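Rechercher sur ce blog
Rechercher

Reprise de la cellule à deux bras : câbles, doigts, repères

La cellule Serent tournait mal depuis le mois de juin. Symptômes : perte de communication intermittente avec la pince gauche, toujours dans les mêmes orientations du poignet, et un décalage latéral à la prise côté droit. Les deux défauts n'ont aucun rapport entre eux, j'ai mis du temps à l'admettre.

Commençons par la pince gauche. Le défaut apparaissait quand l'axe 6 dépassait un demi-tour. J'ai d'abord soupçonné l'alimentation, puis le paramétrage du bus. Dans le journal du contrôleur, les coupures duraient toutes moins d'une seconde et tombaient au même angle, ce qui désigne un câble. Démontage : le brin de masse était cassé à 11 mm du connecteur, gaine intacte. La boucle avait été montée trop courte par l'intégrateur et travaillait en traction à chaque rotation. Remplacement par un câble un peu plus long, boucle libre, aucun collier sur le corps de la pince. Connecteurs serrés à la main, sans outil.

Ensuite, essai d'endurance : 1000 rotations aller-retour de l'axe 6, pince alimentée, journal ouvert. Zéro coupure. Je considère le point comme clos.

Le décalage côté droit a demandé plus de travail. Cornel Bălan, qui avait installé la cellule chez Flasbridge avant son transfert ici, m'avait signalé que le point outil droit avait été saisi à la main, d'après le plan, sans relevé. J'ai repris la mesure par la méthode de la pointe fixe, avec 8 orientations au lieu des quatre proposées par défaut. L'écart avec la valeur saisie était de 6 mm sur Y. Sur un objet large cela passe. Sur un gobelet à paille, un doigt arrive sur le couvercle avant l'autre.

Pour vérifier les deux bras ensemble, je place un gobelet fermé entre les pinces et j'approche en vitesse réduite, un bras après l'autre. Le gobelet est un bon témoin : il est léger, légèrement conique, et le moindre contact parasite le fait bouger.

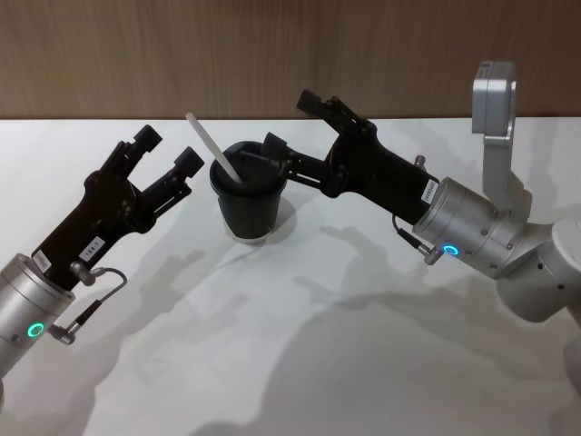
Contrôle d'approche : pince gauche (104-7) ouverte, doigt inférieur droit au niveau du couvercle.

Valeurs retenues après cette passe :

Vitesse d'approche : 8 % de la vitesse nominale
Force de serrage : premier palier, inchangé
Repère outil gauche : inchangé
Repère outil droit : nouvelle mesure, ancienne valeur archivée
Zone d'exclusion commune : élargie côté droit

Sur ce dernier point, le logiciel Fandimance calcule la zone à partir de la géométrie des pinces déclarées. Or il déclarait deux fois le même modèle, alors que la droite est plus longue. Aucune alarme, puisque du point de vue du logiciel tout était cohérent. Pensez à ouvrir la fiche de chaque outil après un transfert de cellule, l'import ne recopie que la première.

Reste à faire : nettoyer et regraisser les articulations des doigts droits, refaire l'étiquetage des câbles dans l'armoire, sauvegarder la configuration complète sur le serveur Nyamweya. Je n'ai pas touché au freinage de l'axe 2, qui claque un peu à l'arrêt. Le bruit existait avant le transfert d'après Cornel. À surveiller.

Contact | Tous droits réservés | Haut de page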